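Sornness Learning Resources: Packing and Return of Display Produce
Speaker notes, Nhung Đoàn

Slide 4. Good morning. The Shemweta store holds 267 artificial fruits and vegetables, lent to 16 schools. Please keep the introduction brief — colleagues have the loan terms in their folders.

Slide 5. Each set travels in one large plastic bag. Heavier pieces go in first. Items with leaves or stems are laid on top and must not be folded.

Slide 6. Pause while the audience looks.
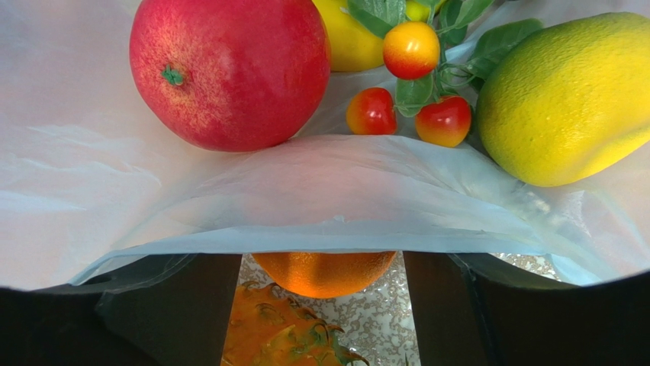 Artificial pomegranate, lemon and cherry tomatoes with a translucent white bag.

Remind schools to check stems before signing the return form. Questions on missing items go to Hiba Issa. Hand over to Monique Jacquet for transport costs.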